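Unit 6: Reading a national oil company's account of itself
Handout to go with the Gronow case. Bring it to the seminar marked up.

The Gronow packet has two items in it: the chief executive's speech on receiving a fellowship from an engineering institute, and the company's summary of operations for the same period. Read the summary first. Most people do it the other way round and then find the speech in every table.

Speeches like this one are built out of "landmarks." The word has no accounting meaning. A landmark can be a signed contract, a finished pipeline, a memorandum with a foreign partner, or a target that was lowered until it was met. When you mark up your copy, put a letter beside each claim: S for signed, B for built, R for running, P for promised. Expect a lot of P.

Take the Trondis refinery. The speech says rehabilitation "restored capacity by 40 percent." Capacity is what the plant could process on a good day with crude at the gate and power in the lines. It says nothing of what came out. Throughput is in Table 9, in smaller type, and the plant was shut for two of the quarters covered. Llinos Prydderch's article (on the reading list) is good on this, though I think she lets the board off lightly. 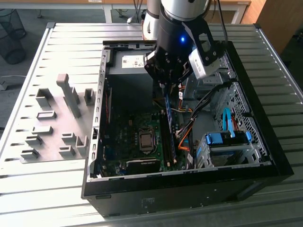 Why do state oil companies report capacity so much more often than throughput?
Capacity goes up when money is spent, and throughput goes up only when the plant works. A manager can promise the first with some confidence. He also tends to be gone before anyone asks for the second.

Next, savings. Gronow claims to have cut the cost of producing a barrel. Check what moved. If the currency fell during the period, local wages and services got cheaper in dollars without anyone managing anything. Borislav Dimitriou makes this correction in his chapter and most of the saving disappears. He may overdo it — his choice of base year is convenient — but the company has never published a reply.

Last, the joint venture debts. "Settled" in the speech means a repayment schedule was agreed. Look for the cash.

For the seminar: pick one claim from the speech and trace it to a figure in the summary. If you can't find the figure, write down where you looked. One page, no introduction. Sorcha Morrison's group takes refining, Emrys Lloyd's takes upstream costs.

Packets are in room 3882 until June.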